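Home | Essays | Shelf Life | Archive | Subscribe

In Defense of the Wrong Box

10 Oct 2019
By the editor of Plallow

I have strong feelings about boxes, and I'm tired of pretending I don't. Last winter I spent a whole February evening clearing out the hall closet, and when I was done I had 14 empty containers I'd bought on purpose. Clear ones, gray ones, a set from Muvero with little clip-on labels that I never clipped on. Not one of them was holding anything! Meanwhile the stuff I use every day was living quite happily in an old shoe box and a cookie tin.

So that's my position, and I'll stick to it: the best box for small soft things is whatever box came to your door last. A fruit box is my favorite. It's sturdy, it's the right depth, and it opens wide so you can see what you've got. The Zoreneck people would like you to spend 60 dollars on a drawer system for your hair ties. I looked at the catalog for a long time, I'll admit, and I even measured the drawer. 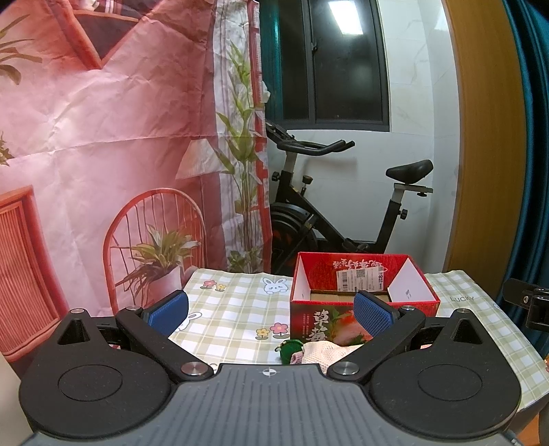 My sister-in-law thinks this is just me being cheap (she's not wrong), and she says a box with fruit on the front looks messy on a shelf. Maybe it does. But I know which one it is from across the room, and I can't say that for a row of matching gray bins. With those I have to pull out two or three before I find the right one, and then I don't put them back straight, and then the whole tidy shelf looks worse than my fruit box ever did. A shipping label still stuck on the thing doesn't bother me either. I used to peel them all off – it took forever and left that gummy patch that collects lint.

The part I do take seriously is the pile. Everybody wants to go right to the putting-away, and I think that's a mistake. Tip it all out on the table first and leave it there through a cup of coffee.

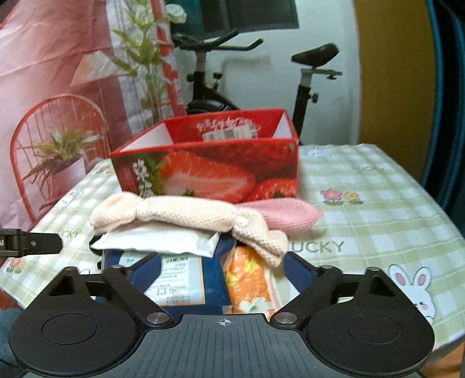 Piles tell you what you own, and mine always tell me I own too many things still in their wrappers. That's the real clutter in my house, the little packets I was saving for a trip or a guest. Anything in a wrapper stacks fine and can go in flat. It's the puffy stuff that causes trouble, like that cream band lying across the top with its twisted end hanging down over the orange flowered package. You can't fold a thing like that, you can only lay it in last and let it do what it wants. I tried the Stanciu rolling method for nearly 40 minutes one night and ended up with a drawer full of small unhappy sausages.

I also don't believe in sorting by color, or by season, or by how much joy is involved. Sort by how often your hand goes looking for it. Daily things on top, the rest underneath, and if you haven't dug down to the bottom by spring, give the bottom away. Then keep the box until the corners go, and by that time somebody will have sent you another one.

Contact | Copyright Plallow 2019 | Back to top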